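Running a Long Campaign With a Supply Clock

Posted 9/13/20

I started the Hurkgate campaign in January with one rule I had never used before, and we have now played enough of it that I can say what worked. The rule is a supply clock. I stopped making the players track rations, torches, arrows and water one at a time. The whole party shares a single number, and the number goes down.

The setting is a walled mining town called Hurkgate and the empty country north of it. The party goes out, finds ruins, drags things back and sells them. The nearest other town is Astby, four days away if the weather holds. Between the two there is nothing to buy, so what you carry matters. I wanted that to matter at the table too, but every time I have asked a group to cross off individual torches, they forget by the second session and so do I.

So, the clock. The party buys supply in town. Each point costs 27 coins, a price I picked because it was annoying to multiply and made people stop and think. A full load is four points per character. You lose a point for the group each day of travel, another if you camp in bad country, and another any time someone says "surely we packed one of those" and wants a hammer, a length of rope or a spare blanket to have been in the bag all along.
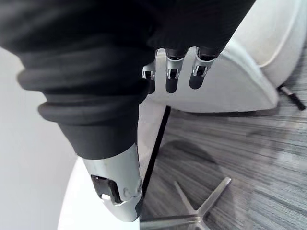 That last part turned out to be the best thing about the system. Players like being able to pull a useful item out of a pack. They also argue less about shopping before a trip, and our shopping used to take an hour. The first session of my previous campaign was almost all shopping. This time we were out of the gate in 20 minutes.

The problem I ran into early was scale. At low level, a point of supply is expensive and the players feel each one. By the time they had cleared the lower vault and sold the silver, they had more than 200 coins each and could fill the clock without thinking about it. I tried raising the price in Hurkgate and they just walked to Astby and bought there, which was fair. What fixed it was capping how much you can carry and leaving the price alone. Money buys mules and mules need feeding, so a rich party travels farther but burns through supply faster. The math is simple enough that I do it on the back of the map.

Gerasimos Michailidis, who plays our dwarf, thinks mules are too strong. He may be right. I let one mule carry eight points and eat one every other day. If I were starting over I would make it six.

I should also say how this works with combat, as I got a question about that after my last post. It mostly doesn't. I don't charge supply for arrows in a fight. I tried it for two sessions and the archer stopped shooting, and then she was bored. Now I charge one point after any fight where someone used a bow or threw something, no matter how much they fired. It isn't realistic. It takes two seconds. 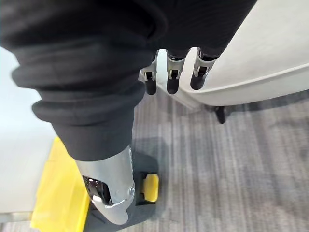 A robotic foot with a yellow pad, and the black fabric above the ankle.

The second half of the campaign moved to the Fanton, a sunken fortress under a lake. I bought the maps for it years ago and never used them. The Fanton is built around a machine court, where the old lords kept walking servants made of brass and slate, and I needed rules for characters that don't eat. One of the players had lost her ranger to a roof collapse and wanted to play one of the servants. Under the supply clock, a character who never needs food is a big deal.

My answer was that she costs nothing for travel but costs double whenever she is repaired. She also can't heal overnight. It balanced out closer than I expected. Over one long trip the rest of the party spent 11 points on food and camp, and she spent nine on repairs, most of them after she held a door shut by herself against the lake wardens. I wrote her up as a new ancestry with a short list of feats. I'll post that separately once I have cleaned up the wording on the grappling feat, which currently lets her hold the same person twice.

A few other notes for people who want to try this.

Put the number where everyone can see it. I use a large die in the middle of the table with a second one beside it when we go over 20. When it was written in my notebook, the players asked me for the number constantly and got no sense of it dropping.

Decide what zero means before you get there. In my game, at zero everyone takes a level of exhaustion at each sunrise and nothing useful is ever in the bag. We have hit zero once. They were a day out from Hurkgate and they left a statue worth 100 coins in a ditch so they could walk faster. They still talk about going back for it.

Don't use it in a city campaign. I tried it in a one-shot set in the Mirzaei quarter, the port district from my old game, and it was pointless. There was a shop on every corner.

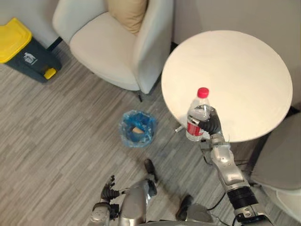
What I'm Changing Next

Water is going to be separate from everything else when the party goes south. The country past Astby is dry, and folding water into general supply makes the desert feel the same as the hills. I'm planning a second, smaller clock that only refills at wells, with the wells marked on a map the players have to buy or steal.

I also want to give the cook something to do. We have a character with a cooking skill and so far it has come up twice. The current idea is that a good roll at camp saves the point for that night, and a bad roll costs nothing extra. Gerasimos wants a bad roll to poison people. We'll vote on it before the next session.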